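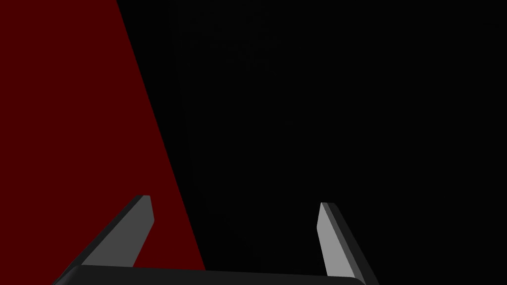

Home | Topics | Ask | Log in

Skarka open day – is the gripper sim worth it with kids?
Posted in May by lacson_mom

Going to the Sonditz robot open day Sunday, two kids, short attention spans. Program says there's a sim demo from the gripper's point of view. Anybody been? Do they let you drive or is it just a screen? And do you have to book?

2 comments – 14 shares

pondusfan80

Went last year. Yes you can drive, staff hand you the controls for a couple minutes. Graphics are plain, flat colors, don't expect a video game. What you get on screen is pretty much this, two fingers wide open, big red surface on the left, dark everywhere else:
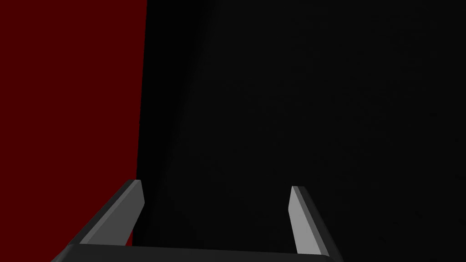 Tips if you go

- Go before lunch. Line got to 100 people by 2 pm when I was there
- Ask to close the fingers first, then move. My kid did it the other way and got lost in teh dark part
- Pondus stand next door has the real arms – behind a fence, no touching
- No booking for the sim. Workshop yes

Parking was 2 bucks, cash.

2 comments – 80 people found this helpful

gearbox_2000

didnt do the sim, line too long. Food truck was ok. I think Lacson hall is the one with the bathrooms but check the map, they might of moved stuff

1 comment – 0 shares

lacson_mom

Thanks both. Will try for 10 am and bring cash. Still not sure if the little one can reach the controls – will ask at the door

Back to top | More in Open Days | Report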